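Revised Practice Rules for Two-Arm Sorting Stations Take Effect in May

From the Beltley Office of Workplace Standards

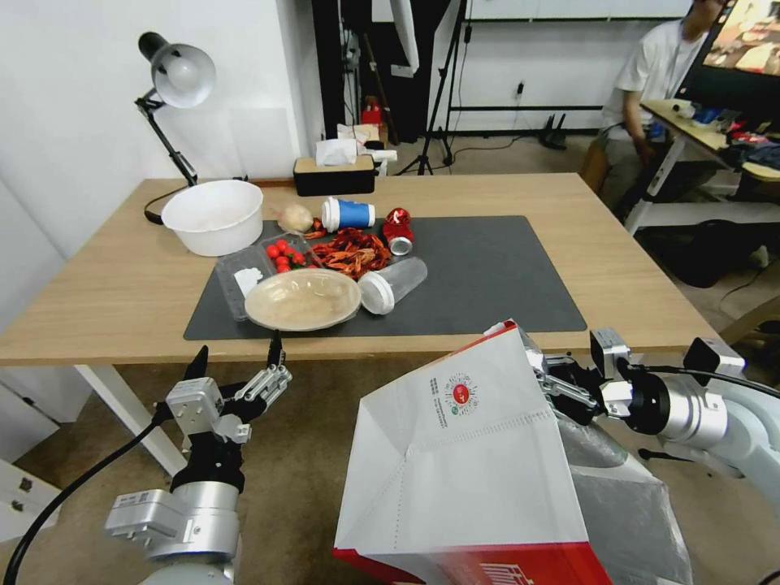
A two-arm station at work on a mixed table of food, cups and packaging, with one gripper holding a paper shopping bag by its top edge.

The Beltley Office of Workplace Standards has completed its review of the practice rules for two-arm sorting stations. The revised rules apply from May to all member sites, including the Kikska and Nollness workrooms, and replace the interim guidance that members have followed until now. Sites that operate single-arm equipment only are not affected.

The review drew on 3,763 run records submitted by members. Most of the entries marked for follow-up concerned the condition of the table before a run began. Few concerned the arms themselves. The revised rules therefore give more space to table setup than the interim guidance did, and less to the settings of individual machines, which remain the responsibility of each site.

Table setup

Items for sorting are to be placed on a mat of a single plain color, within reach of at least one arm. Food and used packaging may be placed on the same mat only when the run is intended to separate them. Food that has been on a mixed mat may not be eaten afterward and must be discarded or kept for further runs. The site must mark it accordingly.

Lamps, basins, tissue boxes and similar articles may remain on the table if they are outside the planned path of both arms. Members asked whether such articles should be removed altogether. The Office considered this and decided against it, as many sites wish to practice under ordinary household conditions. Any article that stays must be entered on the setup sheet.

Bags and other soft containers

Paper bags gave rise to more questions than any other item. Under the revised rules, a bag may be held by one arm while the other arm loads it, or it may stand in a fixed holder. When an arm holds the bag, the grip is to be at the top edge, and the load must not exceed 60 percent of the weight the bag is rated to carry. A bag that shows a tear at the grip point is to be withdrawn before the next run.

Crushed cans may be handled without gloves by the arms but not by staff. Sharp edges should be checked at the start of each session.

Cables

Cables that run along an arm must be secured so that they keep clear of the gripper through its full range of motion. Power cords for lamps and other table equipment are to be routed toward the rear of the table. Sites have 90 days from the effective date to bring existing stations into line with this section – all other sections apply at once.

Staff in the room

Staff may carry out desk work in the same room as an active station, provided that the desk is outside the marked reach of the arms. A stop control must be available to the operator at all times. Visitors are to be accompanied.

Records

One setup sheet is required for each session. Sheets are to be kept for the last 100 sessions at each station and made available on request. The Effiong form, already in use at Nollness, has been adopted as the standard sheet. Older forms will be accepted until present supplies are used up.

Printed copies of the revised rules will be sent to each member site. Questions on how a section applies to a particular station should be sent in writing to the Office, with a copy of the most recent setup sheet attached.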